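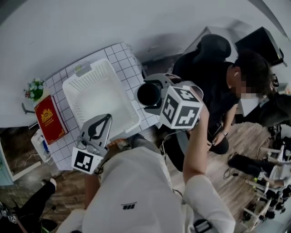
Notizen zum Vortrag »Der Küchentisch als Archiv«, Bibliothek Flarkurbridge, kleiner Saal

Erst ankommen lassen, Wasser einschenken, dann langsam anfangen. Ich rede am Anfang immer zu schnell!

Guten Abend und herzlich willkommen, ich freue mich wirklich sehr, dass Sie bei diesem Wetter noch einmal die Schuhe angezogen haben. Mein Name ist Bernice Tetteh, und ich möchte heute mit Ihnen über handgeschriebene Rezepte sprechen, also über die Zettel, die in Schubladen liegen, in Kochbüchern stecken oder (so war es bei uns) mit Klebestreifen an der Innenseite der Schranktür hängen und mit den Jahren immer gelber werden.

Angefangen hat das bei mir mit einer Blechdose. Meine Tante Yaa Dankwa hat sie mir beim Umzug in die Hand gedrückt, mit dem Satz: »Nimm du sie, ich kann sowieso alles auswendig.« Darin lagen 76 Karten und Zettel, einige auf Briefpapier, einer auf der Rückseite einer Telefonrechnung. Und auf kaum einem stand eine Menge! »Mehl, bis es sich richtig anfühlt.« »Öl wie immer.« Ich habe drei Abende lang davorgesessen und mich gefragt, was denn bitte »wie immer« heißt.

(Hier Pause. Meistens nickt jemand, dann ruhig kurz nachfragen, wer so einen Zettel zu Hause hat. Höchstens zwei Wortmeldungen, sonst komme ich nicht durch.)

Teil zwei, die Mengen. Ich bin dann also zu meiner Tante gefahren und habe neben ihr gestanden, mit Waage und Bleistift, und jedes Mal, bevor etwas in die Schüssel ging, habe ich gerufen: Halt, erst wiegen! Sie hat das mit großer Geduld ertragen, jedenfalls bis zum Nachmittag. Bei den Teigbällchen kamen wir auf 100 Gramm Zucker, und beim zweiten Mal, eine Woche später, war es deutlich weniger, weil die Bananen reifer waren. Das habe ich beides aufgeschrieben, und ich würde Ihnen auch raten, beides aufzuschreiben. Die Bemerkung zu den Bananen ist mir inzwischen fast lieber als die Zahl.

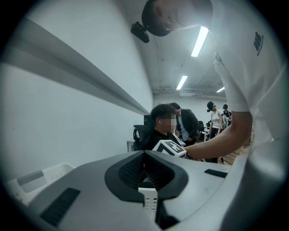

Teil drei, das Abschreiben selbst. Bitte lassen Sie die Rechtschreibung stehen. Huệ Lại, mit der ich im August die Schreibwerkstatt in der Bibliothek mache, hat die Hefte ihrer Mutter übertragen und dabei alle Fehler zunächst verbessert – und dann gemerkt, dass die Stimme weg war. Sie hat noch einmal von vorn begonnen. Seitdem schreiben wir links wörtlich ab und rechts daneben, was man zum Nachkochen wissen muss: Ofenhitze, Topfgröße, wie lange der Teig ruht. Ein schlichtes Schulheft genügt, nur liniert sollte es sein, sonst wandern einem die Zeilen nach oben davon (mir jedenfalls).

Das Beispiel von Robel Zeleke vorlesen, die Linsen. Langsam! Die Stelle mit »rühren, bis der Nachbar klopft« nicht vorwegnehmen.

Dann noch ein Wort zu den Flecken. Nicht abwischen und auch nicht radieren, lieber eine säurefreie Hülle nehmen und die Karte vorher auf beiden Seiten fotografieren, am Fenster, ohne Blitz. Auf der Rückseite steht oft das Schönste. Bei uns war es eine Einkaufsliste mit dem Vermerk: »Keine Zwiebeln mehr für Anoma.« Wer Anoma war, wusste meine Tante sofort, und daraus wurde dann ein langer Abend mit sehr viel Tee.

Falls noch Zeit ist: die Frage nach den Familien, in denen nichts aufgeschrieben wurde. Da hilft Telefonieren. Rufen Sie an, während Sie kochen, und stellen Sie auf laut.

Zum Schluss auf die Hefte am Ausgang hinweisen und auf die Anmeldeliste für August. Bitte leserlich schreiben, gerade bei den Telefonnummern. Die Blechdose wieder mitnehmen!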